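Old Desktops Get a Second Career in Civstead, If They Behave

The Civstead town library has 20 public computers and, as of January, a plan for them that doesn't involve the landfill or a ribbon cutting.

The plan is to fix them. It took the library board three meetings to arrive at this, one of which was mostly about parking.

The trouble began last fall, when the machines in the reading room grew so slow that patrons started bringing paperbacks to read while they logged in. Head librarian Dilani Gunawardena took this as a modest win for literacy and a poor sign for everything else. A quote for a full set of replacements came back from a supplier in Rudska. The board looked at it quietly and moved on to the next item.

Repair shop Mollah, on the other side of the bus station, offered to go through the old desktops for $300 a month until the job is finished. The board found this number much easier to look at.
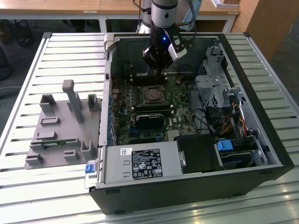
What patrons can expect

The computers will leave the reading room a few at a time, so there should always be a seat for anyone with a tax form or a grudge to put in writing. Each one gets cleaned, checked and given more memory if it can take it. Those past saving will be stripped for parts, a fate the notice on the library door describes as "retirement."

"People think a computer is old when it's slow," said Arif Gunawardena, who owns Mollah and is the librarian's cousin, a fact the board put in the minutes twice. "Half the time it's full of dust and somebody's toolbars from 2011."

He declined to say what else has been found in the cases. Pressed, he allowed that it was a raisin.
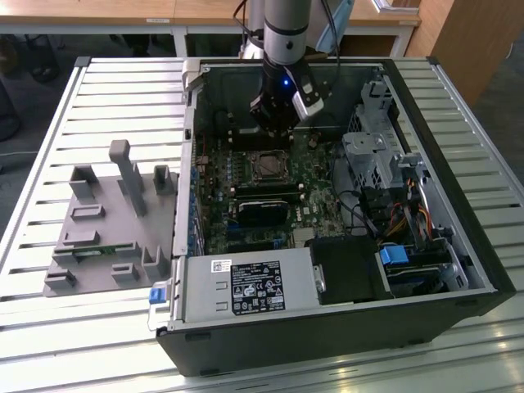 A desktop tower with the side panel off and the motherboard in view.

Not everyone is on board. Kavinda Siddiqui, who uses the corner machine most mornings to follow minor league cricket, told the board that he had spent six years learning its habits and didn't care to start over with a faster one. He asked that it be done last. The board agreed, and his computer is now the only item in the plan with a firm place in line.

Jurgita Raudsepp of the Friends of the Library wanted to know why the printer wasn't included. She was told that the printer is leased. She said that this didn't answer the question, and several people in the room nodded.

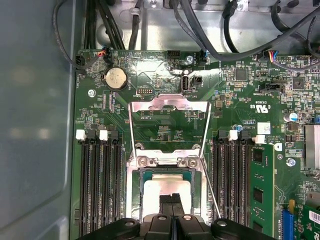 The board also voted to drop Flornovlow, the sign-up software that has been booking two people into the same seat since it was installed. A clipboard will take over at the front desk. Shafiq Wickramasinghe, who works the evening shift, tried out the clipboard for a week and reported no crashes, though the pen went missing and had to be tied on.

Sessions stay at one hour while the work goes on. The reading room opens at 9 a.m., and patrons waiting for a computer may still bring a paperback.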